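Triridden opens equipment planning service for small warehouses

August 5, 2023 — Triridden, which supplies picking and sorting equipment to small and mid-sized businesses, has opened a planning service for firms buying their first robot arm. It covers budgeting, floor layout and trials with the customer's own stock.

The service grew out of work with Poltham, a toy and gift wholesaler that set aside money for automation in February and then found the quotes hard to compare. Some included grippers and spare parts, others did not. Soft goods were the main concern, as many grippers on the market are specified for boxes and rigid trays. 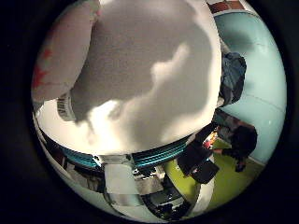
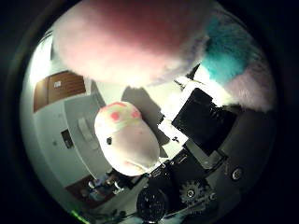 Under the new service, a customer sends up to 500 items from its regular range and receives a written report in 12 working days. The report lists which items suit a standard gripper, which need a different one and which should stay with hand packers. It also sets out yearly costs for servicing, training and replacement parts — the lines most often left out of a first budget.

Reports cost $2000, with $400 credited against any later order. Customers are free to take the report to another supplier.

Cilten, Triridden's leasing partner, will offer monthly payment plans to businesses that would sooner not buy outright.

Bookings are open now through the Triridden office on Krawczyk Road.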